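3. 資料と方法

3.1 対象資料

本節では、作業場写真の公開時に施される顔の画素化処理が、被写体の同定可能性にどの程度作用するかを検討するための資料と手続きを述べる。対象としたのは、Beden写真資料群のうち、公開区分が「条件付き公開」とされている静止画645点である。Beden写真資料群は、複数の工房、修理所、共同作業場で撮影された写真を受け入れ、撮影単位ごとに整理したもので、受入時の付帯文書として撮影者の記録票、被写体の承諾書、および施設側の掲載条件書を伴う。付帯文書のいずれかを欠く写真は、本研究の対象から除外した。

資料群は受入元によって三つの系列に分かれる。第一はGustside系列であり、木工と家具修理の作業場で撮影された写真を中心とする。第二はFernandes系列で、縫製および皮革加工の小規模な作業場を含む。第三はその他の受入元をまとめた混成系列であり、撮影対象も撮影条件も一様ではない。系列間では写真の寸法、解像度、色調の補正方針が異なるため、以下の分析では系列を要因として扱い、単純な合算は行わない。

写真の選定は、被写体となる人物が一人以上写り、かつその顔の少なくとも一部に画素化処理またはぼかし処理が施されていることを条件とした。人物が主たる被写体であるか否かは問わない。従来の研究では、肖像に準ずる構図、すなわち人物が画面中央を占める写真を用いることが多かった(Macapagal and Mollel の先行報告を参照)。しかし、作業場の写真では道具や加工物が前景を占め、人物は周縁に位置することが多い。公開申請の審査において判断が割れるのも、多くはこの種の写真である。審査者は前景の対象に注意を向けやすく、周縁の人物に対する処理の妥当性は、承諾書の有無のみによって判断される傾向がある。

3.2 同定可能性の操作的定義

同定可能性という語は、法制度上の文脈と記録管理上の文脈とで異なる意味に用いられる。本研究では、被写体を既に知る者が、写真に残された情報から当該人物を特定しうる度合いを「既知者同定可能性」と呼び、被写体と面識のない者が、他の公開資料との照合によって特定しうる度合いを「照合同定可能性」と呼んで区別する。両者は相関するが、一致しない。小規模な作業場では、服装や体格のみで既知者による同定が成立する一方、照合に用いうる公開資料はほとんど存在しないことがある。逆に、行事の記録写真では、同一の人物が無処理のまま別の媒体に掲載されている場合があり、照合同定可能性のみが高くなる。

Salazar は、画素化処理の効果を顔領域の認識率によって評価する方法に対し、実際の閲覧者は顔領域のみを手がかりとしないという批判を加えている。本研究はこの批判を踏まえ、顔以外の手がかりを次の四群に分けた。すなわち、着衣、装着物、姿勢、および周囲の物品である。着衣には作業着、前掛け、手袋を含める。装着物には眼鏡、帽子、頭部または腕に固定された器具を含める。着衣と装着物の境界が不明確な場合、たとえば頭巾と一体になった保護具などは、覆う機能が主であるものを着衣、取り付けられていること自体が目立つものを装着物として符号化した。

姿勢については、立位、座位、前傾、屈曲の別を記録し、体幹の一部しか写っていない場合は「判定留保」とした。判定留保の割合は系列によって大きく異なる。Gustside系列では作業台を挟んで撮影された写真が多く、下半身が確認できないために立位と座位の区別がつかない例が目立った。周囲の物品は、当該人物に固有のものと推定しうる場合に限って手がかりとして数え、共用の設備は除外した。この推定は写真のみからは行えないため、施設側の掲載条件書に個人別の作業区画の記載がある場合にのみ適用した。

3.3 顔処理後に残存する手がかり

画素化処理の範囲は、撮影者または受入担当者が手作業で指定したものと、自動検出によって指定されたものが混在する。処理範囲の外縁は、額の上端から顎の下端までを含むものを標準とし、これより狭いものを「縮小型」、頭部全体を覆うものを「拡張型」と分類した。縮小型では髪際と耳が残り、既知者による同定が容易になると予測される。拡張型では頭部の手がかりはほぼ失われるが、画面上の処理領域が大きくなり、資料としての閲覧価値が損なわれるという指摘が受入元から寄せられている。

顔処理のみでは除去されない手がかりの例を図2に示す。右上の人物の顔は画素化されているが、頭部に固定された黒色の装着物と、その前向きのレンズ、および明るい灰色の着衣は処理後も判読できる。本研究の符号化では、この例は装着物あり、着衣あり、姿勢は前傾となる。人物は画面の主たる対象ではないが、残存手がかりの数は、人物が中央に位置する写真と同じ手続きで数えられる。

図2 顔の画素化後に残存する装着物および着衣の例(混成系列) 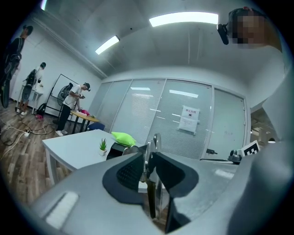
3.4 符号化の手続き

符号化には注釈用ソフトウェアSkekskaを用いた。同ソフトウェアは、画像上に矩形または多角形の領域を設定し、各領域に複数の属性を付与する機能をもつ。本研究では矩形のみを使用した。多角形は境界の記述精度に優れるが、予備作業において、符号化者ごとの頂点の打ち方の差が領域面積の差として現れ、一致度の評価を複雑にしたためである。

符号化はEvangelistaとTolentinoが独立に行い、相互の結果は全点の作業が完了するまで参照しないこととした。不一致が生じた項目は、第三者としてMollelが裁定した。裁定に際しては、両者の符号化記録に加えて撮影者の記録票を参照したが、被写体の氏名が記載された承諾書は参照しなかった。裁定者が被写体を知ることによって、手がかりの顕著さの評価が変化するおそれがあるからである。

作業時の表示条件は統一した。画面の明るさは作業開始前に同一の基準画像で調整し、写真は画面の高さに合わせて表示したうえで、必要に応じた拡大を認めた。ただし拡大操作は記録され、後の分析において、拡大によって初めて認められた手がかりを区別できるようにしてある。紙焼きからの複写に由来する写真では、拡大時に網点が目立ち、着衣の地色と影の判別が困難となる例があった。これらについては色の項目を空欄とし、着衣の有無と形状のみを記録した。

3.5 評価実験

既知者同定可能性の評価は、被写体が所属していた施設の関係者30名を評価者として実施した。評価者は、自らの所属施設で撮影された写真と、他施設で撮影された写真とを無作為な順序で閲覧し、各写真について、被写体を特定できると思うか、特定できる場合はその根拠となった箇所はどこかを回答した。特定した人物の氏名は記入させず、封入した対応表の記号で回答させた。対応表は施設ごとに作成し、評価終了後に回収した。

照合同定可能性の評価には、いずれの施設とも関係をもたない別の評価者30名が参加した。評価者には、対象写真とともに、同一の施設または同業の施設に関する公開資料の束を提示し、同一人物と判断される人物の有無を尋ねた。公開資料の束には、正解となる人物を含むものと含まないものを用意した。これは、提示された資料のいずれかに必ず正解があるという前提のもとで、消去法による回答がなされることを防ぐためである。

いずれの評価も一回の実施時間の上限を20分とし、上限に達した時点で未回答の写真は欠測として扱った。時間制限を設けたのは、通常の閲覧に近い条件を保つためである。無制限の閲覧を許した場合の同定可能性は別種の問題であり、意図的な探索を行う者に対する防護の水準として、独立に検討されるべきものと考える。

回答の根拠とされた箇所は、3.2に示した四群のいずれに属するかを事後に分類した。複数の箇所が挙げられた場合は、回答順に重みを与えることはせず、すべてを等価に扱った。自由記述のうち「雰囲気」「全体の感じ」など、箇所の特定ができないものは未分類とした。未分類の回答は既知者側に偏って現れており、既知者が個別の手がかりを統合した印象に基づいて判断している可能性がある。この点は分析に際して無視できないため、4.2において未分類の回答を含む場合と除く場合の双方の結果を示す。

3.6 倫理的配慮

評価に用いた写真は、いずれも承諾書において研究利用が認められているものに限った。承諾書の様式は受入時期によって異なり、古い様式では「学術目的の使用」とのみ記され、第三者への提示の可否が明記されていない。該当する写真については、受入元を通じて改めて意向を確認し、回答が得られなかったものは評価実験から除外したうえで、符号化の対象としてのみ用いた。

本稿に掲載する図は、評価実験の刺激とは別に選定した。図の選定にあたっては、施設名、車両の番号など、場所の特定につながる情報を含むものを避けた。評価者に対しては、正答の有無を実施後も通知しないことを事前に説明した。通知を行えば、同定に成功した評価者に対して、被写体に関する情報を新たに与えることになるためである。

実施計画はBeden写真資料群の利用審査を経たものであり、審査の過程で、既知者評価における対応表の保管方法について修正を求められた。当初の計画では対応表を電子的に保存する予定であったが、紙媒体のみとし、集計完了後に裁断処分する方式に改めた。集計は記号化された回答票のみを用いて行い、票の原本は施設別に封緘して保管している。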